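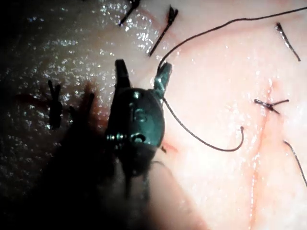 Attachment 1. Instrument tip with jaws open, pale tissue behind.

Visitor guide: coastal listings missing from map and search
Status: Resolved
Priority: 2
Opened: 6 April 2021
Reported by: Socorro Montoya, visitor centre, Pruvasska
Assigned to: Sudheer Thevar
Product: Plestine destination guide, Pinden map layer

Reported problem
Several accommodation and attraction listings for the Pruvasska coast do not appear on the public map. The same listings are absent from the "Near the harbour" filter. They open normally from a direct link and show as Published in the editor. Visitors at the counter have been told that the holiday park on West Beach is closed. It is open and taking bookings.

Steps to reproduce
Open the regional map and select Pruvasska. Zoom to West Beach. No pins load west of the breakwater. Switch to list view and sort by name. The list stops partway through W.

Expected
All 231 Pruvasska listings in both views.

Log

S. Thevar: Reproduced in two browsers, logged out, cache cleared. Checked three of the missing records in the editor. Coordinates valid, category set, season dates current. Not a content error. Please don't re-enter the listings, as this will create duplicate IDs.

S. Montoya: Understood. One was already re-entered this morning by Nicanor Vallejo (the lighthouse tearoom). Do you want it removed?

S. Thevar: Leave it for now and set it to Draft. I will merge the two once the index is rebuilt. The older record has the reviews attached.

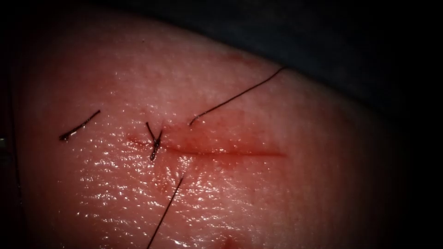
Attachment 2. Incision across a tissue pad, dark background at right.

S. Thevar: Compared the nightly export against the database. Database holds 2,102 published records across all regions. The export file holds exactly 2,000. The Pinden layer and the list view both read from the export, which explains why direct links still work. Records are written in alphabetical order by title, so anything beginning with West, Wharf or White is likely to be dropped.

O. Escobar: Can confirm for the Lyons region as well. Wharf Street Gallery and the White Cliffs walking trail are both gone from the map. I had assumed the gallery had let its listing lapse.

S. Thevar: Thanks, Olga. Same fault. The row limit is a default in the export job. It would have been harmless until the winter listings were imported in October.
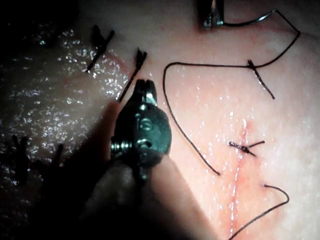
Limit removed in staging and the job changed to page through results until none remain. Staging export now matches the database count. Run time is longer but still finishes before the morning cache refresh.

S. Olmedo: Approved for production. Please add a check that compares the export count with the database and fails the job on any mismatch.

S. Thevar: Check added. Deployed and index rebuilt manually. Tearoom records merged under the original ID, Draft copy deleted.

S. Montoya: West Beach pins are back and the list runs through to Z. The holiday park shows under the harbour filter. The colour of the campground pins has gone from green to grey, is that related?

S. Thevar: Unrelated. Grey is the fallback when a category icon is not found. Please open a separate ticket and include the browser version.

Resolution: Export row limit removed, count check added, index rebuilt.
Closed by: Severino Olmedo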